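4.2 Effect of late schedule changes

In the second part of the study we looked at what happens when a shift is changed after the schedule was already published. The data come from the Flalten and Cunton sites, which both moved to the Talura scheduling tool before the study period. In total 1,397 published shifts were edited at least once. Of these, 376 were edited less than one day before the start time.

We separated the edits into two groups. An edit of time moves the start or the end of the shift, and an edit of assignment gives the shift to another employee. For recurring shifts we counted only the first affected shift, even when the manager applied the change to the whole series. Without this rule one series could dominate the results of a small department.

Edits of time were confirmed faster than edits of assignment at both sites. The difference was larger at Cunton, where the supervisors send a message by hand in addition to the automatic notice. At Flalten such messages are not usual, and 583 notices stayed unread until the employee opened the application for another reason - most often to clock in.

We also found that changes published after 6 p.m. had a lower rate of confirmation. This agrees with the interviews, in which several employees told us that they check the schedule only in the morning. The Malinowski site was excluded from this comparison, as its managers keep changes unpublished until the end of the week. The remaining differences between departments, including garment handling (Figure 3), were small and we do not interpret them further.
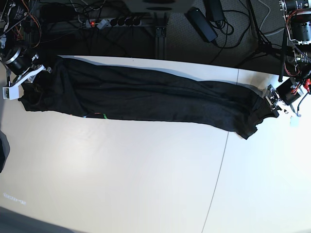 Figure 3. Garment handling: a black garment held at both ends by two robot arms over a white table.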